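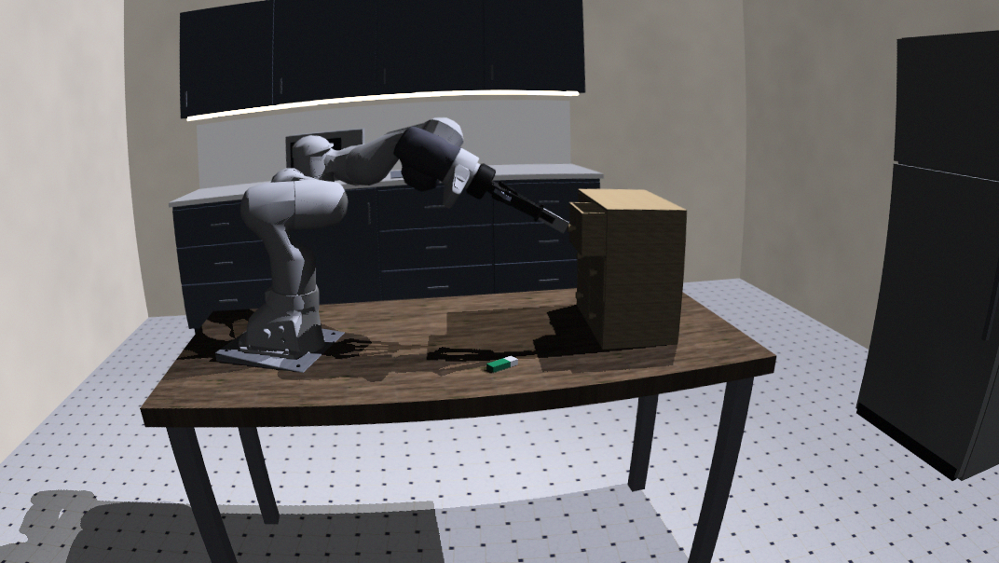 Re: Two nights in Emton, is it worth the detour?

Hello all,

Catching up after a few weeks off the list and I was so pleased to see Emton come up! The message I'm replying to was this:

> We'll be driving up the coast in September and have 2 nights
> spare between Abella and the ferry. Someone at work mentioned
> Emton but the guidebook gives it half a page, mostly about the
> church. We like eating well, don't need anything fancy, and one
> of us doesn't eat meat. Is there enough to fill the time, or
> should we just stay on in Abella?

Go to Emton. Please go to Emton! Abella is lovely, but by September half the harbour places have cut their menus down to chips and fried squid, while Emton keeps going right through to the apple fair.

Start with the covered market on Brusar Street. It opened in 1831 and still has the original iron pillars, painted a rather startling green. Get there before 9 am if you can, when the bread is still coming in and the woman on the cheese stall has time to let you try things. The smoked curd is the one to buy. We ate ours on the river wall with a bag of plums and I have thought about it ever since.

For dinner, the Stolent is my favourite by a long way. It's a plain room behind the bus station (don't be put off by the walk) and the menu changes most days.

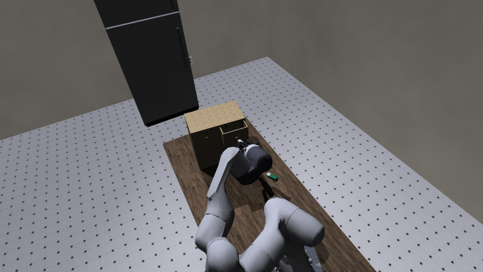 When we went they had a barley and mushroom dish baked in a clay pot, with a crust on top that we fought over, and a cold beetroot soup with dill that would suit your non-meat-eater very well. They don't take bookings for fewer than six, so turn up at 6.30 or be ready to wait at the bar. The house cider is dry and stronger than it tastes.

On the second day, if the weather's kind, walk up to the old signal tower. It's 498 steps from the bottom gate, according to the sign, and there's a hut at the top selling hot buckwheat pancakes with sour cherry jam. The view goes right down to the estuary. If it's raining, the salt museum is small but much better than it sounds, and the café does a proper lunch.

Getting there from Abella: the coast road is prettier, the inland road is quicker, and the 36 bus on the map no longer runs, so ignore that. Parking behind the market is free after 4 pm.

One thing I'd love to know from anyone who's been lately: is the little ice cream place by the bridge still open? It did a rye bread flavour, which sounds dreadful and was wonderful. It was shut for repairs when we last passed through in May.

Have a marvellous trip, and do report back on what you ate!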